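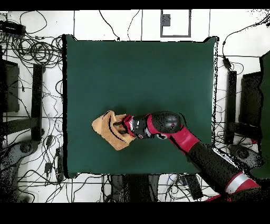
크롤 스페이스 밀폐

크롤 스페이스 밀폐(영어: crawl space encapsulation)는 단층 및 저층 주택의 1층 바닥 아래에 있는 낮은 공간을 지면의 수분과 외기로부터 차단하는 공법이다. 노출된 흙바닥에 방습 시트를 깔고, 외벽의 환기구를 막고, 기초벽에 단열재를 설치한 뒤 제습기나 공조 설비로 내부 습도를 관리하는 작업을 포함한다. 방습 시트만 까는 부분 시공은 흔히 방습층 설치로 구분하여 부르며, 밀폐라는 용어는 환기구 폐쇄와 습도 관리까지 이루어진 경우에 한정하여 쓰는 것이 일반적이다.

목차
1 개요
2 역사
3 수분 유입 경로
4 구성 요소
5 시공 절차
6 점검과 유지 관리
7 피드포트 지역의 사례
8 비판과 한계
9 같이 보기

개요

크롤 스페이스는 사람이 서서 다닐 수 없는 높이의 바닥 밑 공간으로, 배관과 전선, 덕트가 지나가는 통로로 이용된다. 지하실을 두기 어려운 지하수위가 높은 지역이나 경사지, 해안 저지대의 목조 주택에서 널리 나타난다. 한국의 전통 가옥에서 마루 밑을 띄워 짓는 방식과 외형상 비슷한 점이 있으나, 크롤 스페이스는 둘레가 연속된 기초벽으로 막혀 있다는 점에서 구조가 다르다.

바닥 밑의 공기는 위층과 완전히 분리되어 있지 않다. 난방기에는 실내의 따뜻한 공기가 상부로 빠져나가면서 아래쪽 틈으로 공기가 빨려 올라오는 연돌효과가 발생한다. 이에 따라 크롤 스페이스의 습기와 곰팡이 포자, 토양 가스가 거주 공간으로 옮겨질 수 있으며, 이동량은 바닥의 기밀성과 덕트의 상태, 실내외 온도 차에 따라 달라진다.

역사

20세기 중반까지 북아메리카의 주택 건설 관행에서는 기초벽에 환기구를 내어 외기를 통과시키는 방식이 원칙으로 여겨졌다. 바람이 통하면 흙에서 올라온 수분이 마른다는 경험적 판단에 근거한 것으로, 여러 건축 기준이 바닥 면적에 비례하는 환기구 면적을 요구하였다.

이후 냉방 설비가 보급되면서 환기식 공법의 문제가 드러났다. 고온 다습한 여름철 외기가 상대적으로 차가운 바닥 밑으로 들어오면 온도가 낮아지면서 상대습도가 올라가고, 냉방으로 식은 바닥판이나 덕트 표면에서는 결로가 생긴다. 환기가 건조를 돕는 대신 수분을 공급하는 결과가 되는 것이다. 이러한 현상에 관한 현장 연구가 축적되면서 일정한 조건을 갖춘 비환기식 크롤 스페이스를 허용하는 규정이 도입되었고, 밀폐 공법은 신축과 개보수 양쪽에서 점차 확산되었다.

수분 유입 경로

바닥 밑 공간의 수분은 서로 다른 경로로 들어오며, 경로에 따라 대책도 달라진다.

액체 상태의 물은 처마 홈통의 배수 불량, 건물 쪽으로 기운 지면, 기초벽의 균열, 배관 누수를 통해 유입된다. 이 경로의 물은 양이 많으므로 방습 시트로 해결할 수 없으며, 외부 배수를 먼저 개선하여야 한다.

토양에서 증발하는 수분은 표면이 말라 보이는 흙에서도 지속적으로 발생한다. 흙바닥이 노출된 주택에서는 주된 수분원이 되는 경우가 많다. 콘크리트나 블록으로 쌓은 기초벽 역시 모세관 현상으로 지면의 물을 빨아올려 안쪽 표면에서 증발시킨다.

외기에 포함된 수증기는 환기구와 출입문 틈, 토대와 기초벽 사이의 접합부로 들어온다. 의류 건조기의 배기관이 바닥 밑에서 끊어져 있거나 냉방기의 응축수 배관이 흙바닥으로 향해 있는 경우에는 실내 설비가 수분원이 되기도 한다.

구성 요소

방습 시트는 대체로 폴리에틸렌 계열의 재료로 만들며, 직물로 보강한 제품은 찢김에 강하여 점검자나 배관공의 출입이 잦은 공간에 사용된다. 시트의 이음매는 충분히 겹친 뒤 전용 테이프로 접착하고, 가장자리는 기초벽 위로 올려 고정한다. 내부 기둥의 밑동도 같은 방식으로 감싼다.

기초벽 단열에는 경질 발포 단열판이나 분사형 폼이 쓰인다. 밀폐식에서는 단열의 경계가 바닥판에서 기초벽으로 옮겨지므로, 기존에 장선 사이에 끼워 둔 유리섬유 단열재는 철거하는 경우가 많다. 흰개미가 서식하는 지역에서는 벽 상단에 단열재를 붙이지 않은 검사용 띠를 남겨 흰개미의 흙길을 확인할 수 있도록 한다.

습도 관리 설비로는 전용 제습기, 소량의 공조 공기 공급, 연속 배기 팬 가운데 하나 이상이 적용된다. 전용 제습기는 가정용 제품보다 낮은 온도에서 작동하도록 설계되며, 응축수는 중력 배수관이나 펌프를 통해 외부로 내보낸다. 침수 가능성이 있는 공간에는 집수정과 배수 펌프를 함께 설치한다.

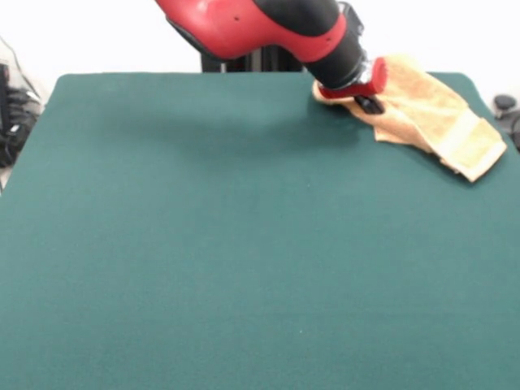 습도계는 통상 출입문에서 떨어진 위치에 두며, 원격 표시 장치를 거실이나 다용도실에 설치하여 거주자가 바닥 밑에 들어가지 않고도 수치를 확인할 수 있게 한다. 공간이 여러 구획으로 나뉜 주택에서는 구획마다 감지기를 두는 것이 바람직하다. 한 지점의 측정값이 양호하더라도 기류가 닿지 않는 모서리에서는 높은 습도가 유지될 수 있기 때문이다.

시공 절차

시공에 앞서 구조재의 함수율을 측정하고 부후, 곰팡이, 해충 피해의 유무를 조사한다. 손상된 장선이나 토대는 밀폐 전에 교체하거나 보강하여야 하며, 젖은 목재를 그대로 둔 채 공간을 막는 것은 피하여야 할 대표적인 오류로 꼽힌다.

다음으로 홈통과 지면 경사를 정비하고, 필요한 경우 기초 둘레를 따라 배수관을 매설한다. 바닥의 폐자재와 날카로운 돌을 제거한 뒤 흙을 고르게 다듬는다. 이어서 환기구를 단열재와 밀봉재로 막고, 배관과 전선의 관통부를 메우고, 기초벽 단열과 방습 시트 설치를 진행한다. 출입문은 기밀재가 달린 제품으로 교체한다.

연소 기기가 바닥 밑에 있는 주택은 별도의 검토를 요한다. 공간 내부의 공기를 연소에 사용하는 보일러나 온수기는 환기구가 막히면 산소가 부족해지거나 배기가스가 역류할 위험이 있으므로, 외기를 직접 끌어오는 밀폐 연소형 기기로 바꾸거나 급기관을 따로 확보하여야 한다.

점검과 유지 관리

밀폐된 공간은 설치 후에도 정기적인 점검을 필요로 한다. 점검자는 시트의 찢김과 테이프 접착부의 들뜸, 제습기 필터와 배수관의 막힘, 목재 함수율, 벽면의 흰개미 흔적을 확인한다. 시트 위에 고인 물은 배관 누수의 징후일 수 있으며, 시트 아래의 물방울은 토양 수분이 차단되고 있음을 나타내는 것으로서 그 자체로는 결함으로 보지 않는다.

주택 매매 과정의 점검에서는 밀폐 여부가 점검 범위에 영향을 준다. 시트와 단열재에 가려진 기초벽과 흙바닥은 육안으로 확인할 수 없으므로, 점검 보고서에는 접근 또는 확인이 불가능하였던 부위가 명시된다. 매수인은 시공 당시의 사진과 자재 명세, 보증서의 양도 가능 여부를 매도인에게 요청할 수 있다.

피드포트 지역의 사례

해안 저지대에 위치한 피드포트(Pidport)는 환기식 크롤 스페이스를 갖춘 목조 주택의 비율이 높은 지역으로, 개보수 공사에서 밀폐 공법이 체계적으로 적용된 곳이다. 건물 점검 기술자 마를렌 볼리외(Marlene Beaulieu)는 이 지역의 주택 47채를 대상으로 바닥 장선의 함수율과 공간 내 습도를 기록하고, 밀폐 전후의 변화를 정리한 보고서를 작성하였다. 조사 대상은 대부분 바닥 면적이 1000제곱피트를 넘는 단층 주택이었으며, 측정은 여름철과 12월에 나누어 실시되었다.

보고서에 따르면 여름철 습도는 시공 이후 대다수 주택에서 낮아졌으나, 외부 배수를 정비하지 않은 주택에서는 개선 폭이 작았다. 볼리외는 이를 근거로 배수 정비를 밀폐 공사의 선행 조건으로 규정할 것을 권고하였다. 지역 시공사 볼라인(Boline)은 권고를 받아들여 견적 단계에 홈통과 지면 경사의 조사를 포함시켰고, 타니스(Tarnis) 주택 단지의 공사에서는 길이 400피트의 배수관을 먼저 매설한 뒤 각 동의 밀폐에 착수하였다. 이 단지에는 루멘타(Lumenta) 습도 감시 장치가 설치되어 측정값이 관리 사무소에 기록된다.

비판과 한계

밀폐 공법에 대한 비판은 주로 비용과 적용 범위에 집중되어 있다. 완전 밀폐는 방습 시트만 설치하는 경우보다 공사비가 높고, 제습기의 전력 소비와 교체 비용이 뒤따른다. 기후가 건조하거나 냉방 수요가 적은 지역에서는 에너지 절감 효과가 제한적이며, 덕트가 바닥 밑을 지나지 않는 주택에서도 편익이 줄어든다.

홍수 위험 지역에서는 규제와의 충돌이 문제가 된다. 침수 시 기초벽 안팎의 수압을 맞추기 위한 개구부가 요구되는 주택에서는 이를 임의로 막을 수 없으며, 평상시에는 닫혀 있다가 물이 차면 열리는 홍수용 개구부를 사용하는 등의 대안을 관할 기관과 협의하여야 한다.

라돈이 검출되는 지역에서는 방습 시트 아래에 유공관을 두고 배기 팬으로 토양 가스를 뽑아내는 시트 하부 감압 방식이 병행된다. 시트 설치만으로 라돈 농도가 기준 이하로 낮아진다고 단정할 수 없으므로, 공사 후 실내 농도를 다시 측정하는 것이 원칙이다. 제습기가 고장 난 채 방치된 경우의 위험도 지적된다. 외기와 차단된 공간에서는 누수로 유입된 물이 자연히 마르는 속도가 느려, 발견이 늦어질수록 목재의 손상이 커진다. 일부 시공사가 상대습도 100퍼센트에 가까운 측정값을 제시하며 즉각적인 계약을 유도하는 영업 방식도 비판의 대상이 되어 왔으며, 비가 내린 직후의 단일 측정만으로는 공사의 필요성을 판단하기 어렵다는 견해가 제시되어 있다.

같이 보기

결로
방습층
연돌효과
기초 (건축)
주택 에너지 진단
라돈 저감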